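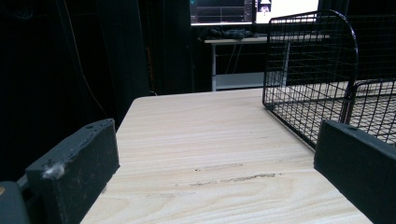 Žofie Vrabec replied that hardwax oil will always warm a pale top a little, whatever the can says, and that anyone who wants the bare-wood color should stop reading oil labels and look at soap.

Search this forum Go Advanced

Finishing > Soap or hardwax oil on light-colored tabletops
Posted by grainline, December

The quote above is from the old thread, which got locked before it reached a conclusion. I'd like to pick it up. I have a pale top in daily use, and gray scuffs along the grain or across it show up far more than they would on a darker wood. I want a finish that can be repaired in one spot without stripping the whole surface. The candidates are Tradholm clear hardwax oil and Vonum soap flakes. Color shift matters to me, but ease of repair matters more.

mortise_mike
Oil. Soap is fine on chairs and floors that get scrubbed on a schedule. On a table it water-spots, and the raised grain comes back after every wash until you've done it enough times. With oil you scuff the spot with a gray pad, wipe on a thin coat, buff it off, and leave it overnight.

Žofie Vrabec
The raised grain settles down if you prepare the surface for it. Sand to 120, wet the top with plain water, let it dry, then knock it back by hand with worn 180. Do that before the first soap coat. Most complaints I read come from people who sanded to 240, skipped the water, and then blamed the flakes.

mortise_mike
I did wet it first. It still spotted under a cold glass.

Žofie Vrabec
How many coats?

mortise_mike
Two.

Žofie Vrabec
Two is not enough. I put on 4, a day apart, and wash weekly for the first month. Soap builds slowly. It will still mark under standing water, I don't dispute that, but the mark goes when you wash the whole board it sits on. Wash edge to edge with the grain and the boundary disappears. If you wash only the spot you get a clean patch with a ring.

cold_glue
For the gray scuffs specifically, find out what they are before picking a finish. There are three usual causes and they don't respond to the same thing.

1. Rubber or plastic transfer. Sits on the surface. A white eraser takes most of it off, and mineral spirits on a rag takes the rest.
2. Metal transfer from pan bottoms or cheap flatware. Also on the surface, but an eraser smears it. Use a fine pad.
3. Iron stain, where steel and moisture met tannin. This one is in the wood. Oxalic acid, rinse, neutralize, rinse again. Wear gloves and don't sand it dry afterward.

If it is number 3, do not use steel wool anywhere near the job. The fragments stay in the pores and you make more stains. I use the Brurnent synthetic pads.

grainline
Eraser lightened mine but didn't clear it, so 1 with maybe some 2. No change with moisture.

tailvise
Going to disagree with both camps. Waterborne matte poly, done. I measured gloss on a sample board before and after a winter of use and it hadn't moved.

cold_glue
Gloss isn't the complaint. He asked for spot repair. How do you repair one scratch in poly?

tailvise
You don't get the scratch in the first place.

mortise_mike
You do, though. Mine had them by spring. And a scratch through a film finish turns gray by itself because dirt gets under the edge.

tailvise
Fair. I recoat the full top every few years and accept it.

grainline
Does anyone know the current ratio for the Vonum flakes? My bag has no instructions.

Žofie Vrabec
For a thin wash I use 97 parts water to 3 of flakes by weight, hot enough to dissolve everything, then cooled. For the first coats I make it thicker, like loose yogurt. Benkirane used to put a card in the bag. Ask them for one. Their counter is open Thursday.

cold_glue
Test it on the underside before you commit. Give the sample 90 days by a window - half oil, half soap, with a strip taped off. Color shift is slow and nothing you see in the first week tells you much.

grainline
Will do. Underside gets both. I'll leave the tape on until the test is over and post the numbers if I can borrow a color meter.

mortise_mike
Put a cold glass on each half while you're at it.

Contact us | Copyright and terms | Back to top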